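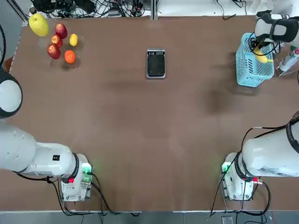

Right, several of you asked for the house rules we use when we set up a two-armed table for sorting and weighing food, so I'm finally typing them up. It's a long one, I'm afraid! Put the kettle on. I'll go post by post and you can pick at whichever bit annoys you most.

A bit of background first. We wrote these in April after a long week at the Hirnden site, when two shifts had been running the same job in two different ways and neither had written it down. The page is called the Kumel sheet, after the room it was pinned up in, and it has grown since then (I take the blame for most of that).

Rule one, and the one I'd keep if you made me throw away the rest: every item has a home before the arms are switched on. Apples, an orange, a lemon, a banana, whatever you've got. Clear trays are lovely for this, you can see the edges of the table through them and round fruit stays put.

Homes get written on the sheet by position, left to right as seen from the arms. Please, please pick one side of the table to read from and stick with it. We lost most of a morning at Holloway to "the left tray" meaning two different trays, and everybody involved was being perfectly sensible.

Rule two is about the scale. Nothing sits on the platform at the start. Check that the display reads zero, then check it again once the arms have gone to their starting pose, as a cable brushing the platform will give you a few grams of nonsense and you'll be chasing it all afternoon.

Also, give the scale some space. We like a clear margin on every side, wide enough that either gripper can come down beside it and open fully. If you have to shuffle the basket over to manage that, shuffle the basket.

Rule three, cables. Walk round both arms and look at every loop near the wrist. A loop needs enough slack for the full turn and no more than that, and it mustn't be able to catch the rim of a basket on the way past. I know it's dull. I've done it 900 times and it is still dull.

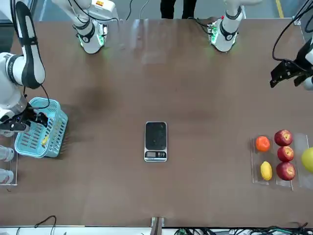
Rule four: a basket is picked up or moved by the rim. Closing on the vented sides feels tempting when the slots are right there, but thin plastic flexes and the grip creeps. Go for the rim, close slowly, pause, then lift a little and look before going any further.

And if one arm has hold of the basket, the other one waits. Gripper open, well clear of it, nothing clever. Two arms can share a basket quite happily once you've tested that exact movement, but it has to be on the sheet as its own step, with its own speed.

Someone asked me last time whether an item may be left in the basket while it's being moved. Yes, if the sheet says so. Soft fruit goes in on its own, and please don't drop it in from a height, lower it. A bruised banana still counts as a fault in our log even if the weight comes out perfectly.

Rule five is people. Stay behind the line while the arms are powered, and that includes me, and it includes visitors who are "only having a quick look". If you need to reach on to the table you call it out loud, you stop both arms and you wait for the answer before your hand goes anywhere.

Green lights on the arms are not permission, by the way. Different makes use green for different things. Look it up for yours, write it on the sheet in plain words, and treat the stop button as the only thing that really means stopped.

Rule six, logging. One line per run: run number, what was on the table, who set it up, anything odd. Run 1058 in our log says "lemon rolled, put it back, started again" and I'm so fond of that entry. It took ten seconds to write and it explained a strange weight we found weeks later.

If anything changes between runs (tray swapped, scale nudged, new bottles put down) it gets a new run number. We allow 3 restarts on one number and then you stop and have a proper look at the table together.

The Skarkalo lot do theirs the other way round and number by tray layout. I've come to think it might suit long jobs better, so I'm going to try it for a bit and will report back.

Happy to send the full sheet to anyone who wants it, just reply with which arms you're using and how big your table is. And if your rule on baskets is different from ours I'd love to hear it, especially from anyone working with bigger ones.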